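Reading the News of an Inquiry: Notes for the Fourth Session

Welcome back, and thank you for the very full emails about the last reading (I am still working my way through them, so do bear with me). This time we move from court reporting to the rather slower business of the public inquiry, and in particular to how newspapers write about a report before anyone outside has had the chance to read it.

Our case is the Brundport harbour inquiry. You will remember the outline. In 2000 a customs shed at Brundport burned down with the shipping records of the Ziltema line inside it, and the police file was closed within the year. A review was promised, put off, promised again, and at last handed to a panel under the Londoño terms, so called after the street where the first meeting was held. The finished report ran to 2992 paragraphs, and almost 2180 of them deal with what the police knew beforehand. That balance matters a good deal, and I'd like you to keep it in your heads as you go through the cuttings.

Start with the verbs. A report "finds" something, or "says" it, or "suggests" it, and these are three quite different claims. The morning papers used "finds" for a passage in which the panel had said only that it could not rule the matter out. I don't think there was any mischief in it. Somebody was writing late in the evening from a summary of a few pages, as most of us would have been, and the careful wording simply fell away.

Next, look at who is speaking. In the Clamus cutting there is a long paragraph about warnings that were never passed on, and it reads for all the world like the panel's own view. Turn to the source in your pack and you will find it is a submission by lawyers for one of the families, quoted fairly and at length, which the panel then goes on to accept in part. Please mark in pencil where the paper's wording stops telling you this. People often disagree by a line or two, and that's perfectly fine.

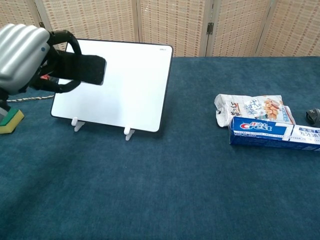
The third thing is timing, and I could talk about it all afternoon if you let me. A story that appears before publication nearly always rests on a leak or a briefing, and the person who gives the briefing has chosen which pages to talk about. Ask yourselves what has been left for later! In the Brundport case the early stories were all about the missing records, and the part on police conduct hardly got a mention until the full text was out and the families had spoken on the steps.

For next time, please read cutting 4 alongside the panel's own summary and write a page on any one sentence where the two part company. A short sentence is often the better choice. Bring it on paper if you can, as we shall be swapping them round the table. Written work is due on November 14, 2023, and the longer essay follows in December. The essay titles are at the back of the pack, after the list of abbreviations.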